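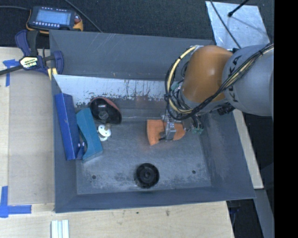

Low back pain is one of the most common reasons that people of working age miss work or leave a job early. It is seldom fatal and gets less attention than injuries from falls or vehicles, but it lasts longer, and many workers live with it for years before they see a doctor. Studies of back pain in manual jobs have mostly looked at how much weight is lifted. Fewer have looked at how far a person bends to reach a load that may be quite light. Deep containers are a common cause of this kind of bending. When a container has walls that slope in toward a flat floor, as the gray metal bin in Figure 1 does, the last items end up at the lowest point and a person has to lean over the rim to get them. The same reach may be made hundreds of times in a shift, and it does not show up in records that list only the weight of the load.

3.1 Setting and participants

The study took place at three packing sites run by Jamell in and near the town of Onuoha. Together the sites employ 3000 people, most of them on day or evening shifts. Workers were invited to take part if they had been in the same job for at least one year, spent most of the shift on their feet, and had not had back surgery. Office staff and drivers were left out. Invitations were handed out at the start of shifts, and the study team stayed on site to answer questions.

A total of 96 workers agreed to take part and filled in the first questionnaire. Of these, 76 also filled in the second questionnaire and are included in the main results. The most common reason for dropping out was a change of job. Workers who dropped out were younger on average than those who stayed, and they had spent less time with the company. They did not differ much in the amount of pain they reported at the start.

3.2 Measures

Back pain was measured with the Flirnine scale, a short form that asks about pain during the past month, pain on the day of the survey, and how far pain gets in the way of sleep, housework and paid work. Higher scores mean more pain. The form was given on paper in a break room, and workers put it in a sealed envelope when they were done. Supervisors did not see the answers.

Workers were also asked about smoking, exercise, hours of sleep, past injuries, and whether they had a second job. A separate page asked how often they bent forward past the point where their hands would reach their knees. They could answer "rarely," "a few times an hour," or "most of the time." This wording was tested with a small group before the study began, and the first version was dropped when many people found it hard to judge angles.

To check these answers, part of each shift was watched by a trained observer, who marked every deep bend on a tally sheet. Sick leave was taken from Prindex, the record system used at all the sites. Prindex stores the start and end of each absence but gives only a broad reason, so back pain could not always be told apart from other muscle or joint trouble. Absences listed under that broad heading were counted together.

3.3 Results

Workers who said they bent forward most of the time had higher pain scores than those who said they rarely did so. The difference was largest for pain that got in the way of sleep. It became smaller after age and past injury were taken into account, but it did not go away. The weight of the usual load had a weaker link with pain. Some of the highest scores came from people who handled light goods at a fast pace.

The tally sheets agreed fairly well with what workers said about themselves. Where the two did not match, workers tended to report less bending than the observer marked. This was most often the case among people who had been in the job a long time. Several of them wrote on the form that they no longer noticed the movement.

Sick leave was not clearly linked with bending. Many workers with high pain scores had taken no leave at all during the study. In the space left for comments, some wrote that they used vacation days when their back was bad, and others that they took painkillers before the shift and carried on. Sick leave alone would therefore have missed a large part of the problem at these sites.

3.4 Limits of the study

The group was small and came from one employer. People with severe pain may have left the job before the study started, which would make the link between bending and pain look weaker than it is. It is also possible that workers in pain pay more attention to how they move and so report more bending. The tally sheets help with this second point only in part, as each worker was observed for a short time and may have moved differently while being watched.

The study did not test any change to the work. Raising a container, tilting it toward the worker, or using one with a lower front wall would all shorten the reach, and each can be tried at small cost. Whether they reduce pain over a year or more is a separate question. A follow-up survey at the same sites is planned for March, using the same form and the same observers, and will include a measure of how high each container stands from the floor.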